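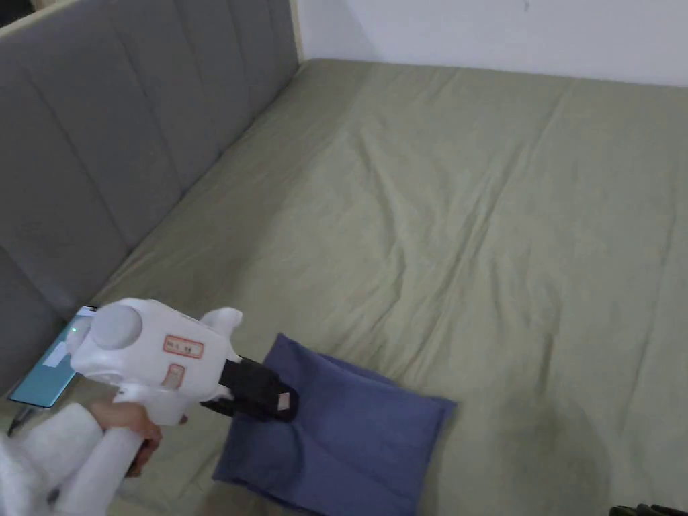 Hand-held grippers: how to teach folding on a bed?
posted by Hämäläinen, February 19, 2023

Hello all. I am recording folding demonstrations with two hand-held grippers, on a bed with a green sheet. I have 60 recordings and I trained a first policy with them. The robot reaches the blue cloth well, but then it closes the jaws on two layers, or it takes the bed sheet together with the cloth. When I do it by hand I do not have this problem. Should I record more, or should I change how I grasp? English is not my first language, sorry for mistakes.

Mostitz
More data. I had 200 before mine did anything useful.

Reltwood
I would look at your grasp before you record more. With your own fingers you feel the sheet, but the policy has only the camera and the position of the jaws. So please make the grasp easy to see:

Come in from the side with the jaws low, and stop for a short moment before you close. Take the cloth at a corner or at a clear edge — never in the middle of a fold. After closing, lift a little before you pull, so a wrong grasp shows early in the recording.

Also keep the second gripper near the cloth while the first one pinches.
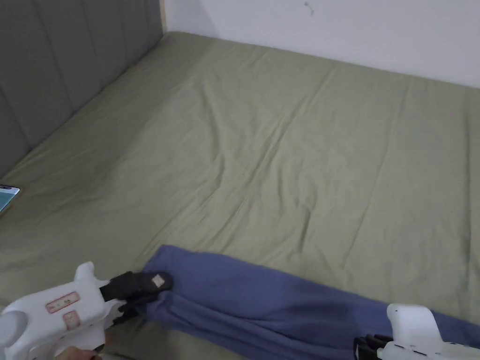
Left jaws closed on the bunched end, right jaws down by the cloth.

I threw away 45 of my old recordings where I was too quick, and the result became better with fewer. Please also change the starting place of the cloth between recordings, or the robot will learn only one spot.

Clornance
Same problem here with towels. The short stop before closing helped me, lifting first I did not try yet.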